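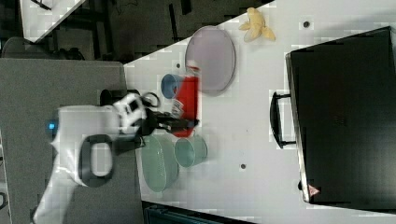
Handout 5: Setting Up and Looking After the Tabletop Arm Cell

Course: Practical Automation II, Hutchins Technical Institute
Instructor: Zdeňka Říha
Revised 12 Sep 2024

1. Purpose of this handout

Students enrolled in Practical Automation II are assigned one laboratory cell for the full term. Each cell has one arm, one two-fingered gripper, one white table and a set of household and toy kitchen items. The team is responsible for the condition of the cell at the start and end of every session. This handout states what is expected. It replaces the two-page sheet used in earlier terms, and students repeating the course should discard their old copy.

The lecture on joint limits and coordinate frames (Handout 4) is assumed. Programming of the arm is not covered here and begins with Handout 6.

2. Terms used in this course

Arm: the jointed machine from its base to the wrist, including the housing and the indicator light.

Wrist: the last section of the arm, to which the gripper is attached.

Gripper: the two-fingered tool. In written reports, do not call it the "hand" or the "claw."

Table: the white surface on which items are placed. The small holes in the table are part of it and are to be kept clear.

Item set: all loose objects assigned to the cell. The item list is kept in the cell binder.

Working area: the part of the table the gripper is permitted to reach under the course settings.

Reset: the act of clearing and re-laying the table between trials.

3. Before power is applied

3.1 Read the last entry in the cell log. If the previous team has recorded a fault and no staff signature follows it, the cell may not be used. Report to the instructor for another assignment.

3.2 Walk around the cell. Chairs, bags and crates must be clear of the arm's path on all sides. Personal bags go on the hooks by the door.

3.3 Inspect the cable along its full length, beginning at the wrist. Look for flattened sections, cuts in the jacket, and any place where a loop has slipped out of its tie. A loop at the wrist should be large enough to let the wrist turn through its full range. It should not be so large that it drags across the table when the arm is low.

3.4 Check the gripper fingers by hand with the power off. Both should be firmly seated. A finger that rocks from side to side has a loose screw and must be tightened by a member of staff.

3.5 Wipe the fingers and the table with a cloth lightly dampened with water. Do not use solvent. The cleaning fluid from the Bremmont bench next door is not to be brought into this room.

3.6 Locate the emergency stop. Every member of the team must be able to say where it is without looking at the plan. One member stands within reach of it whenever the arm is powered. That member does not handle items, type, or write in the log.

4. Power-up and first movement

4.1 Announce "power on" and wait for each team member to answer.

4.2 Switch on the controller and allow it to complete its checks. Note the state of the indicator light in the log, using the color chart in the front of the binder. If the light does not match any entry on the chart, switch off and call the instructor.

4.3 Set the speed limit to 11 percent. This limit remains in force for the first movement of every session, including sessions in which the cell has already been used that day.

4.4 Move each joint a short distance in both directions, one joint at a time. Listen as well as watch. Any grinding, knocking or sudden change in pitch is to be written down, with the joint number.

4.5 Open and close the gripper five times with nothing between the fingers. The two fingers should start and stop together.

4.6 Bring the arm to the ready position given in the binder. Only then may the speed limit be raised to the session value.

5. Laying out the table

Items are placed by hand with the arm in the ready position and motion disabled. The instructor will assign either an ordered layout or a mixed layout. In an ordered layout, every item stands or lies as shown on the layout card. In a mixed layout, items may lie on their sides, face either way, and sit close together, provided that the following rules are met:

a) No item hangs over the edge of the table.
b) No item rests on a cable.
c) Cups and bowls placed on their sides must be stable. Release the item and wait before moving on to the next.
d) Large items go down first. A case or an appliance takes up space that the arm must travel around, and its position has to be known before the path is tested.
e) Items with long handles, such as spatulas, are placed so that the handle does not point into the arm's path.

When the layout is complete, one student reads the item list aloud while a second student points to each item. Missing items are recorded before the first trial, not after it.

6. Grasp check

The grasp check is carried out once per session with an item from the list. A bottle is preferred, because its round body shows quickly whether the fingers are aligned. Lay the bottle on its side. Approach slowly, close the fingers on the body of the bottle and stop. Keep the bottle low while the cable and nearby items are examined.

Three observations are required at this point. First, whether the fingers meet the bottle evenly. Second, whether any neighboring item is being touched or pushed. Third, where the cable lies in relation to the table and to any tall item beneath the arm. 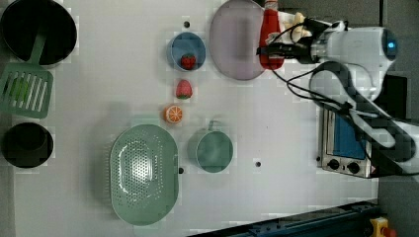
Figure 2. Gripper closed on the ketchup bottle; cables looped over the right portion of the table.

Students should note how much of the table the arm and cables can cover in a position of this kind. Anything under them, such as the toaster oven in Figure 2, is harder to see from above and is easily forgotten when the return path is chosen. In written work, the return path must be justified separately from the approach path. Teams lose marks on this point every term.

If the bottle slips, do not increase the gripping force. Open the fingers, return to the ready position, clean the fingers again and repeat. After a second slip, stop and call the instructor. The force value is set by staff and is locked for a reason: several of the toy items crack under a stronger grip, and replacements from Zornalex are slow to arrive.

7. Maintenance schedule

Every session (students)
Cable inspection, finger check, table wipe, grasp check, log entry.

Every 100 operating hours (laboratory staff, with one student team observing)
Finger pads removed and measured. Wrist screws checked with the torque driver. Cable ties replaced. Emergency stop tested under motion at low speed.

Every 175 operating hours (laboratory staff only)
Joint positions compared with the reference marks. Controller filter changed. Base bolts checked. Results filed under the Terkidetti maintenance plan, a copy of which may be read at the service desk.

The annual inspection takes place in December, after the last teaching session. Cells are not available for make-up work during that time, and requests for exceptions will not be considered.

8. Common faults and the correct response

Cable catches on an item. Press the emergency stop. Do not attempt to free the cable while the arm is powered. Record the joint positions shown on the screen, then free the cable by hand with a member of staff present.

Gripper closes on one side only. Switch off. Check for debris at the base of the finger. If none is found, enter the fault in the log and leave the cell off.

Arm stops without a command. Leave the arm where it is. Copy the full message from the screen, including any code. "It stopped" is not an acceptable log entry.

Item falls from the table. Disable motion before anyone bends down to collect it. Inspect the item and mark it as sound or damaged on the item list.

Arm does not reach an item. Confirm that the item is inside the working area. The item may be moved. The limits may not.

9. Shutdown

9.1 Release any item held in the gripper while it is supported by the table.

9.2 Return the arm to the rest position at the first-movement speed limit.

9.3 Switch off the controller and wait for the indicator light to go out.

9.4 Clear the item set from the table, check it against the list and store it.

9.5 Complete the log. Both the start and the end reading of the hour counter are required, since the schedule in Section 7 depends on them.

10. Work to be submitted

Each team submits one report of no more than five pages. The report must contain the completed session log, a sketch of the layout with the approach and return paths drawn in different colors, and a short account of one fault or near-fault observed during the session. Where no fault occurred, discuss the point in the session at which one was most likely.

Reports are handed in at the service desk. Late reports are accepted only with a signed note from the instructor.

Reading for the next meeting: cell binder, tabs 1 and 2; Handout 6, Sections 1 to 3.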